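Corrugated box

A corrugated box is a shipping container made from corrugated fiberboard, a material formed by gluing a fluted paper sheet between flat sheets called linerboard. It is often called a cardboard box, although the paper trade uses "cardboard" loosely and avoids the word in specifications.

Construction

Single-wall board has one fluted layer and two liners. Double-wall board adds a second fluted layer and is used for heavier goods. The flutes normally run vertically in the finished box, which gives the walls their stacking strength.

The most common style is the regular slotted container. It is cut from one sheet and has 8 flaps – four at the top and four at the bottom. The outer flaps meet at the center and are closed with tape, glue or staples.

Reuse and recycling 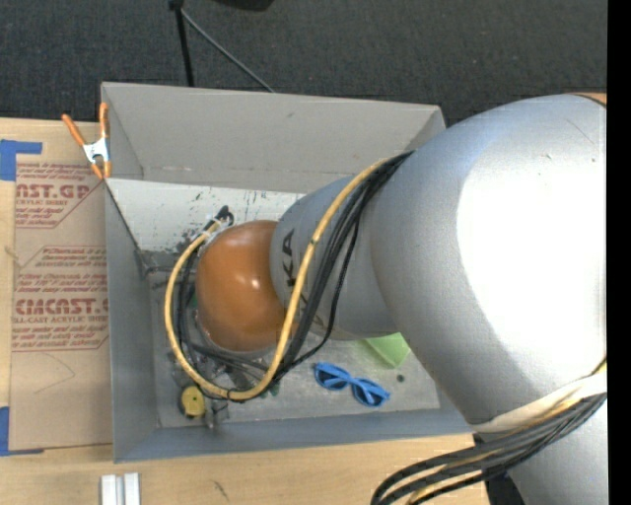 Boxes in good condition may be used again for storage or shipping. Board loses strength when it is creased, crushed or exposed to damp air, and a reused box should carry less weight than a new one. Used board is baled, pulped in water and screened to remove tape and staples. Heavy grease is harder to remove, and many local programs do not accept food-soaked board.

See also

Linerboard
Paper recycling
Folding carton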